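Ticket 900: left gripper drops out mid-task
Site: Colcombe, bench 3
Opened by: Carleen Cosgrove
Status: waiting on part

Left gripper stops answering during the utensil job. Arm still moves. Right side keeps its grip on the bottle. Restarting the controller clears it for 6 cycles at most.

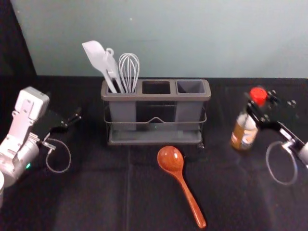
Lachlan Hoani swapped the left and right gripper cables at the controller end. Fault stayed on the left, so the controller port is fine. Flexing the cable near the wrist brings the error back. New cable ordered from Ketex. Left arm locked out until it's fitted.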